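Category: Bedding Help > Sheets & Sizes

Fitted sheets - your questions

We get the same few asked every week so have put them in one place. Prices and sizes are for the Puvora range unless it says otherwise.

What depth of mattress will it fit?
Up to 30 cm. Measure with the topper on, not off. Most returns are down to this.

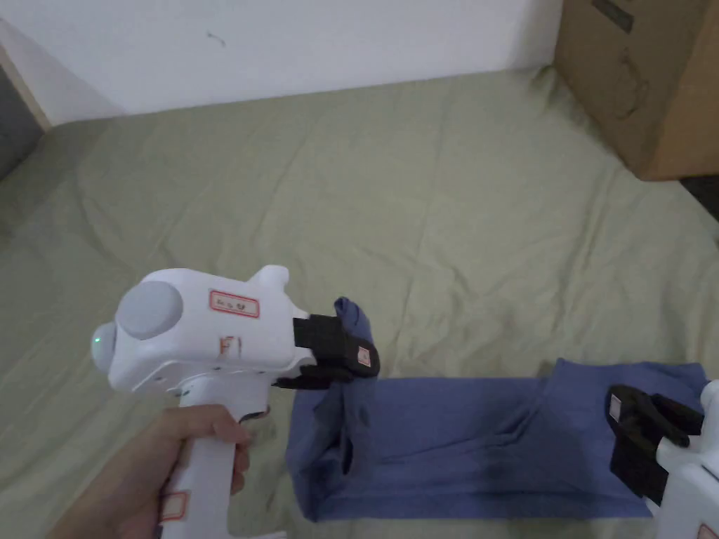
Can I wash before first use?
Yes please. Warm wash, no softener first time round. Dark colours on their own.

Why is my sheet creased?
It's cotton. Comes out of the packet folded, stays that way for a night or 2. Take it out of the dryer slightly damp and put it straight on the bed - pull the corners, smooth with your hands. Ironing only if you realy want to. A sage green sheet like the one on this bed shows its creases less once it's been through a few washes.
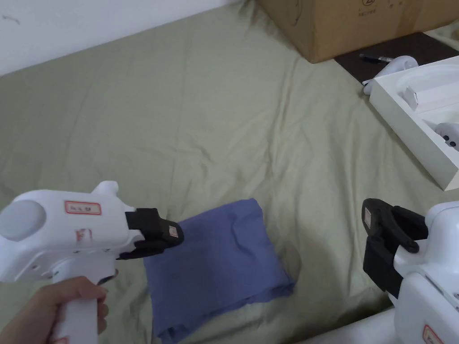
Posted by Hillden Help Desk, Wednesday, April 29, 2020

Are you still delivering?
Yes but slower. Uvville and nearby postcodes first, everywhere else when the van gets there. Left on the step, no signature.

Thread count?
155 for the everyday, more for the Ó Néill linen mix. Higher isnt always softer.

Corners keep popping off. Help?
Do the two far corners first, then the near ones. Still popping - mattress too deep, go up a size.

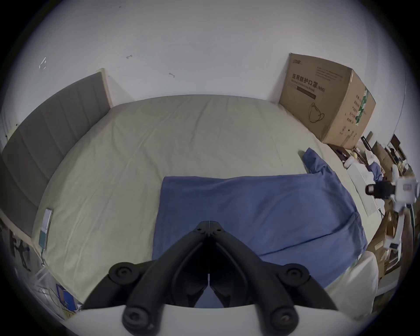

Maureen writes that hers only stopped slipping after she turned it round, as she'd had the long side going across the bed. Worth checking. Label goes bottom right on ours.

Can I send it back?
Unwashed, yes. Keep the packet.

Related
Duvet togs explained
Pillowcases: housewife or Oxford?
How to fold a fitted sheet

We use cookies to keep your basket working. OK / Manage settings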